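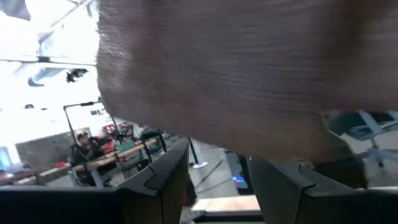
Home | Notes | Software | About | Contact

The clock problem in our two-arm setup

Posted June 2022 by admin

For the last weeks I worked almost only on timestamps. It is a dull subject, and I postponed it for a long time, but a policy for two arms is very sensitive to it and at some point I had no more excuses.

Our software has three parts. Ziltico is the recorder, it writes the camera images and the joint positions to disk. Siveck is the planner that checks if the arms will hit each other or the rails. Between them is a small program of my own, which takes the output of the policy and sends it to the motors. All three parts have their own idea of what time it is, and this was the beginning of my troubles.

The task is about clear plastic bags and a bin. A bag is a difficult thing for a camera. It reflects the lamps, it has no fixed shape, and when one arm pulls it, the part near the other arm also moves. So the policy must know where both grippers are at the moment the image was taken. If the joint positions are a little newer than the image, the policy learns that the gripper is always a bit further than it looks. With a hard box you can live with this. With a thin bag the fingers close in the wrong place.

I found the error by accident. I was replaying episode 1627 to look at something else, and I drew the gripper position from the joints over the image from the fixed camera. When the arm was still, the drawing was on top of the gripper. When the arm was moving fast, the drawing ran in front of it. I first suspected the calibration and spent two evenings on it. The calibration was good.

The reason was that Ziltico gave each image a timestamp when the image arrived in the recorder, and the joint positions got their timestamp in the driver, much earlier in the chain. In the normal case the difference was small. But when the disk was busy, the images waited in a queue, and the worst one I measured was 438 milliseconds late. The joint data never waited, because it has its own thread.

What I changed:

First, the camera driver now writes the capture time into the message, and the recorder is not allowed to touch it. The wrist cameras gave me more work than the fixed one, as their driver reports time from its own counter, which starts at zero when you plug in the cable. I estimate the offset at startup and correct it slowly during the session.

Second, the recorder refuses to pair an image with a joint sample if they are more than 20 milliseconds apart. Before, it took the last one it had, without any warning. Now it drops the pair and writes a line in the log. In the first session after the change the log was very long — I had to fix the disk queue before the tool was usable again.

Third, I made the same change in the live program. This part is easy to forget. If the training data is aligned and the running system is not, you have only moved the error to another place.

I also had a discussion with myself about the delay of the policy. The model needs time to compute, and when its answer is ready, the arms are already somewhere else. For now I skip the first 4 actions of each chunk and begin with the fifth. It is a simple method and I am not proud of it. A better way would be to measure the delay in every cycle and skip as many actions as needed.

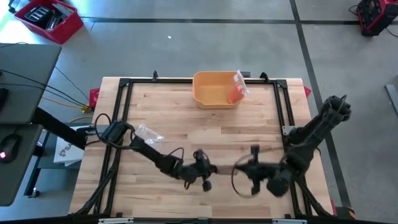 Do the two arms need to share one clock, or is it enough that each arm matches its own wrist camera?

They need to share one. When both grippers hold the same object, the error between the arms matters as much as the error between arm and camera, and Siveck can only check for collisions if both joint states belong to the same moment. Both of our arms are read by one process, which stamps them together.

The old recordings are still a problem. For part of them I can repair the timestamps, as the fixed camera has a frame number and I can see where the queue was growing. The sessions from November have no frame numbers at all, because I had switched them off to save space, and I think I will throw these away.

I tried the repair also on data from Traston, our older single-arm setup. There the arms moved slowly and the correction changed almost nothing. I left those files as they were.

The next thing on my list is the log viewer. At present I read dropped pairs in a text file, and it would be much nicer to see them as marks on the timeline.

Related posts

Moving the Siveck collision checks to a separate process
Why I record joint positions before filtering
Traston: notes on a slow arm
Smaller files from Ziltico, part 2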